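About Clorness Phone Repairs

Hello! I'm the one behind the counter at Clorness, and if you've rung us lately it was probably me who picked up (sorry about the kettle noise). I started mending phones at my kitchen table in Pornstead, mostly for neighbours and my sister's workmates, and after 6 years of tiny screws in the carpet I finally took on a proper shop. We're at 23 Etus Lane, two doors up from the bakery.

There are eight of us now, which still feels a bit mad to me. We do screens, batteries, charging ports and cameras, and we'll have a go at tablets if you ask nicely. I love a good battery swap, it's my favourite job by miles – you get your old phone back and it lasts the whole day again!

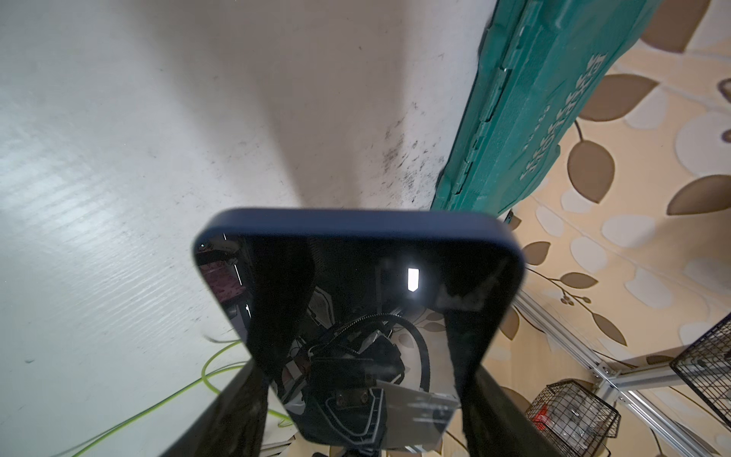 A phone in its navy case, screen off.

We don't charge for having a look. If it's not worth mending I'll tell you, and if you'd like to pass the old one on we'll wipe it for you and put it in the Pfeiffer box by the door, our own collection for people in town who need a phone.

We open at 8 every morning except Sunday, and on Friday we stay on late for anyone coming off the train. Bring your passcode, or come and type it in yourself if you'd sooner keep it private. Parking is round the back, mind the low wall.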